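Zultavside Short Film Festival - Frequently Asked Questions

Last changed: Mar 1, 1999

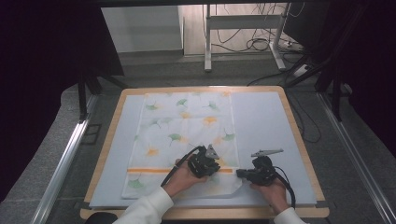 Hsin-yi Au wrote to us that she read last year's rules two times and still did not know if a film with a short television showing could be accepted. She asked that we put the answers in one place, in plain words. She also asked why the posters of the selected films were not on the website. Both questions are answered on this page, together with the others we receive most often.

When is the festival?

The festival takes place in July, in the two halls of the Tan cinema. The exact program is printed in June and is sent to every filmmaker with a selected film. Please do not buy travel tickets before you receive it, as the day of your screening can change until then.

What kind of films do you accept?

Fiction, documentary and animation, with a length of up to 30 minutes. The credits are counted in the length. We had several discussions with filmmakers about this, so I repeat it: a film of 31 minutes with two minutes of credits is a film of 31 minutes, and it goes back to the sender.

We do not accept music videos, advertising films or trailers of films which are not finished.

Can I send a film that was already shown on television?

Yes, if it was shown one time only and not in this region. Write the name of the channel and the month of the showing on the entry form. If you are not sure whether the showing reached our region, write this also and we will check it.

Can I send a film that was at other festivals?

Yes. Most of our films come to us this way. We ask only for the list of festivals and prizes, for the catalog.

How old can the film be?

It must be finished after the festival of two years ago. A new cut of an older film is treated as the older film, even when the title is changed.

In which format should I send the preview?

VHS, in PAL or NTSC. SECAM tapes can be seen in our office but the picture is without color, and this is not fair to your film. Please rewind the tape, and write the title on the tape itself as well as on the box. Last year a box and its tape were separated and the tape had only the word "final" on it.

In which format do you project?

16mm and 35mm in Hall 1, Betacam SP in Hall 2. We cannot project from VHS in any of the halls. If your film exists only on VHS it can be selected, but you must bring a Betacam copy made at your own cost. The Handeo laboratory makes such transfers for our filmmakers, and you can ask us for their telephone number.

Is there an entry fee?

No. You pay the post to us and we pay the post back, by normal mail. If you wish for the tape to come back by courier, please put in your courier account number.

My film is not in English. Do I need subtitles?

For the preview tape a typed dialogue list is enough. For the screening we need English subtitles on the print. We tried one year to read the translation aloud through a microphone, and the audience did not enjoy it, especially in the comedies.

Who chooses the films?

A group of five persons sees every tape from the beginning to the end. For the last edition we received 1216 tapes, and this is the reason why the answer takes long. Please do not telephone to ask if your tape was already seen - the person who answers the telephone does not know it.

Will you tell me why my film was not selected?

We are sorry, but no. In the first years we wrote a few lines to each filmmaker, and with the present number of tapes it is not possible any more.

What are the prizes?

There is one main prize of 1000 dollars, given by Cadbridge, our sponsor for the printed catalog. There is also an audience prize, which is a certificate and a second screening on the closing evening. The jury can give special mentions, and these come without money.

Are the posters of the films on the website?

Starting with this edition, yes. Each selected film has its own page with the poster, one or two stills and a summary. The poster must reach us on paper or as a JPEG file on a diskette. If you send paper, please roll it and do not fold it, because the fold is visible after scanning. We do not design posters for films that have none. In this case the page shows a still.

Can I put a trailer on your website?

Not this year. Our connection is slow and the files are large. If your own website has a trailer in RealVideo or QuickTime, send us the address and we will make a link to it from your film's page.

How can I buy tickets?

At the cash desk of the Tan cinema, one hour before each program. There is no sale by telephone. The pass for all programs is sold at the same desk from the first morning and it is valid in both halls, but it does not keep a seat for you. The programs with animation are usually full, so come early for them.

Can children come?

To the Saturday-type family program, which we now call the Small Screen, yes, and with a reduced ticket. The other programs are not checked for children and some films contain strong language. The catalog has a mark next to these titles.

I sent my form and I have no answer. What should I do?

A card with your entry number is sent when the tape arrives. If you have no card after four weeks, write to the office with the title of the film and the name of the director as it is on the form. Many tapes come in under the name of the producer and then we cannot find them under the other one.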